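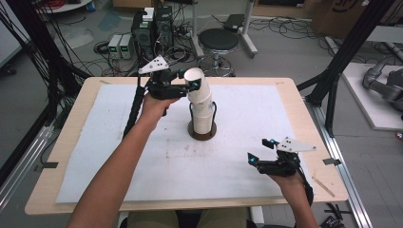

*Fig. 1. Cup task, left gripper on the top of the stack, right gripper idle.*

**Zurnum data collection, progress meeting, 13/09/2022**
Chair: Rajeshwari Kotian

**1. Previous actions**
Marker plate calibration repeated on both grippers. Closed. Cable strain relief carried over.

**2. Cup task**
63 episodes recorded, 16 rejected. Most rejects are marker tracking losses when the left wrist rolls outward. The remainder are two cups leaving the stack together. Agreed that double lifts are kept and labelled separately, as Skuller want failure cases in the training split. Operators to hold still for two seconds before the first grasp.

**3. Table surface**
Lambrechts asked whether marks on the white foam sheet affect the image features. No evidence either way. Sheet stays until the end of the cup set, then compare against a clean one.

**4. Storage**
Upload to Piritz takes nearly three hours per batch. Compression before transfer to be tested on one batch only.

**5. Actions**
- RK: write the label definition for double lifts
- RK: ask Piritz about the transfer limit
- Operators: note the cup count at the start of each episode

Arm replay trials deferred to December.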